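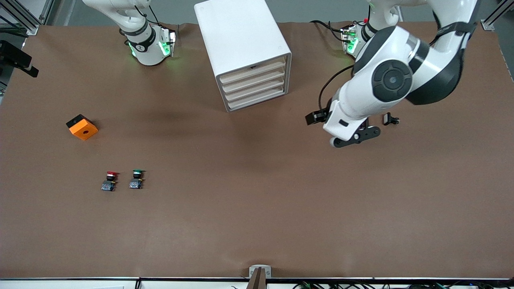 The bench with the drawer cabinet between the two arms, and the orange block and both switches on the left.

So this is my write-up for the Wondham automation project, June 19, 2022. I was paired with Fouad Belkadi, and Ott Raudsepp was the tutor who had to put up with our questions. Our task was called Kemeys (all the tasks get a name, don't ask me who picks them) and it covers getting small electrical parts sorted and put where they belong using two arms on one table.

We started in March and I thought we'd be done in a fortnight. Ha! The first few weeks went on arguing about where everything should sit. Fouad wanted the cabinet hard up against the back, I wanted it closer so the left arm didn't have to fold up so much. We tried both and his was better, which I've now admitted in writing.

The push buttons were my favourite bit. Red and green are easy to tell apart by colour, but the bodies are nearly the same shape, so if you only look at the outline you're stuck. I spent ages on the grip height – too high and you only get the cap, too low and the fingers scrape the mat.

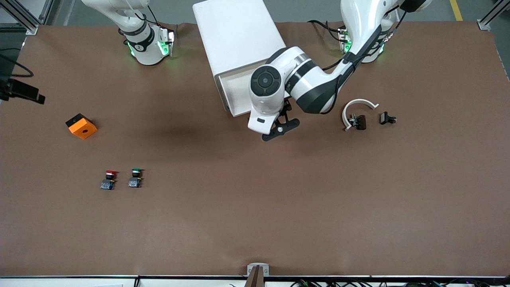
Left arm in front of the white box, with the curved white part and the small black pieces to the right of the gripper.

The curved part was Fouad's headache. It rocks when you touch one end, so he wrote a slower approach that comes in from over the middle. Out of 24 tries on our last full day we got 19 clean pickups, and I was pretty chuffed with that. Most of the misses came after we'd bumped the part and hadn't put it back on its spot.

Our log ended up at 2,164 lines and half of it is me typing "try again". Next time I'd label the runs properly from day one, and I'd ask Ott for help sooner too. Fouad is keen to carry on with the small black pieces next term and I've said I'm in, as long as he does the log.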